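How I Clear a Meal Tray Without Making the Dish Rack Worse

I used to be terrible at the end of lunch. I could cook the thing, eat the thing, carry the tray to the table by the sink, and then I'd just walk away from it like it was going to sort itself out overnight. What finally fixed me was working out an order and sticking to it. It takes a few minutes, it works for one person's tray or a whole stack of them, and you don't need anything fancy to do it.

I started writing this down in June for my cousin, who moved into a shared place called Amadi House where everybody eats off trays, and it got long enough that I figured I'd put the whole thing up.

What you want within reach

A tray (the cafeteria kind with a raised rim is best, because it catches drips). A dish rack, right next to the tray and not across the room. A trash can you can reach without taking a step. A tub with a lid if you tend to have leftovers. Dish soap, a soft sponge, and a little baking soda for later on.

I bought my rack from the Floster closeout shelf and it's nothing special. The only thing I'd say about racks is to get one with slots that will hold a deep bowl at a slant. Mine before that was a Harneck with skinny little slots, lovely for plates and hopeless for bowls, and every bowl I put in it slid down flat and held a puddle.

Step 1. Park the tray and leave it parked

Put the tray down beside the rack and don't move it again until it's empty. I know that sounds like nothing! But I used to carry it to the trash, then to the sink, then back to the table, and each trip was a chance for a cup to go over. Everything goes from the tray outward, to the trash or the rack or the sink, and the tray itself goes last.

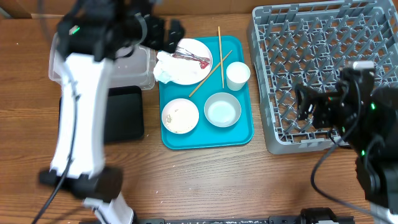
Step 2. Paper and wrappers go first

Before you touch a single dish, get the light stuff off. Napkins, wrappers, paper cups, straws, sauce packets, all of it. Light stuff blows around, sticks to wet plates, and ends up in the drain if you let it tag along.

Check the cup before you toss it. There's nearly always a swallow left in the bottom, and if you drop that in the trash with the paper you'll be washing out the can next. I tip mine into the sink, then flatten the cup and tuck the napkin and wrapper inside it. One little bundle, one toss.

Wrappers with a shiny lining don't go in with paper recycling where I live. Your town may be different, so look it up once and then you'll know forever.

Step 3. Chopsticks and silverware next

People leave these for last and I don't understand it, they're the things that roll. Pick them all up in one hand and lay them by the sink with the tips pointing the same way.

If your chopsticks are the throwaway kind, out they go. If they're wooden ones you keep, wash them right away and don't let them sit in a basin of water. Wood drinks that water up, and then the tips go fuzzy and start to taste like old soup. A quick scrub with the soft side of the sponge, a rinse, and stand them tips up in the rack. I towel mine off too, but I'm fussy about it.

Step 4. Scrape, then stack

Scrape everything onto one plate. Pick the biggest one, push all the scraps over to it, and then empty that single plate into the trash or the compost. A rubber spatula is great for this, and so is a crust of bread if there's one left over.

Then stack by size, big on the bottom, bowls on top. Don't stack greasy on clean, though. If one dish only held dry crackers or whatever, keep it out of the pile, or you'll be scrubbing oil off the bottom of it for no reason.

Anything worth saving goes in the tub now, lid on, straight to the fridge. If I wait until after the dishes I forget, every single time.

Step 5. Wash in the boring order

Cups and glasses, then silverware, then plates, then bowls, then anything oily. You've heard this from your grandmother and she was right — the water stays decent longer if the greasy stuff goes in at the end.

For plates I do the front, the back, and then one lap of the rim. For bowls I go around the inside first and then turn the bowl over and do the foot, that little ring it stands on. The foot is where rice starch likes to hide. Run your thumb around it and if it feels tacky, go again.

Hold big bowls by the rim while you carry them, with a good pinch, fingers on the outside and thumb on the inside. A soapy bowl held from underneath is a bowl on the floor. I lost a Sketia serving bowl that way, one I'd had since my first apartment, and I still think about it.

Step 6. Look inside the white ones before you rack them

White dishes show everything, which is annoying and also useful. Tilt each one toward the light and look down into the curve. What you find will usually be one of a few things.

A speck of food that's dried on. Your fingernail will lift it. Back in the water for a second and you're done.

A gray metal mark. Spoons and forks leave these when they rub against the glaze, and they look for all the world like scratches. Make a paste of baking soda and a few drops of water, rub it gently with a damp cloth in small circles, and rinse. It can take a couple of rounds. Skip this on anything with gold or painted trim.

A real chip or a pit in the glaze. No amount of rubbing will move it, and you can feel it catch under your nail. I stop using those for food and stand a houseplant in them.
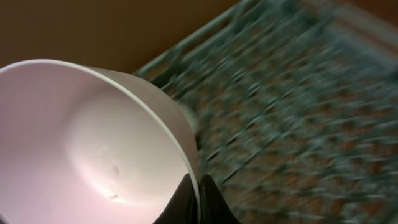 Tanko Onuoha wrote in to say that the baking soda paste worked for him on every bowl except the oldest, and that he gets better results leaving the paste on for 13 minutes with a damp paper towel over it. He also says to do the whole inside while you're at it, or you end up with one bright patch that makes the rest look dingy. I tried his way on a soup plate and I'm sold on the paper towel part. The 13 minutes seems oddly exact to me, but I set the timer anyway.

Step 7. Load the rack from the back

Plates go in the back row, all facing the same direction, with a gap between them if you've got the room. Bowls go in front, tipped forward so they drain. Cups go upside down at the ends. Silverware goes in the cup thing if your rack has one, and in a drinking glass if it doesn't.

Don't nest wet bowls. They'll grab onto each other and you'll be standing there twisting and swearing. If you run out of space, dry what's already in the rack and put it away before you wash the rest. It feels like a delay but it's quicker than building a tower and catching it.

And empty the drip tray under the rack if you have one! I ignored mine for a whole summer once and I'm not going to describe it.

Step 8. Now the tray

Once it's bare, wipe the tray with the sponge you've been using, rinse it, and pay some attention to the corners where the rim curves up. Crumbs get packed in there and turn to glue. Stand it on its long edge against the wall to dry. If it goes into the stack damp it'll stick to its neighbor, and plastic trays pick up a funny smell when they're stored wet.

Last of all, wipe the table. If it's got a wood grain, wipe along the grain with a cloth that's been wrung out well, and follow with a dry one. Then hang the cloth up somewhere it can get some air, and rinse the sponge until it stops making bubbles.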